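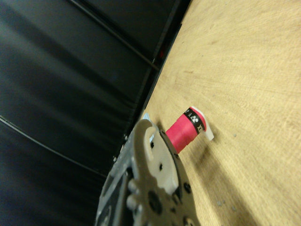 How to Oil a Wooden Tabletop

December
By the Bostside workshop desk

Bare wood tables dry out in winter once the heating is on. Oiling one takes an evening, plus a night for it to cure.

1. Clear the table and wipe it with a damp cloth. Let it dry fully.

2. Sand with 80 grit only where there are rings or scratches, always along the grain. Go over the whole top with 400 to finish and vacuum up the dust.

3. Pour a little oil in the middle and spread it with a lint-free cloth. We use Allmont hard oil, but any food-safe oil sold for furniture will do. Thin coats work best - a thick one stays sticky for days.
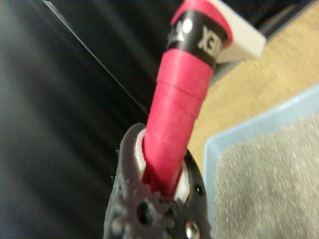
4. Wait 23 minutes, then wipe off everything the wood has not taken up. Check the edges and the end grain, where oil tends to collect.

5. Leave it for 6 hours and put on a second coat the same way. Keep hot cups off it until the next morning.

Lay used cloths flat outdoors to dry before you throw them away - oily rags in a pile can catch fire.

We use cookies to improve your visit. By continuing you accept our cookie policy.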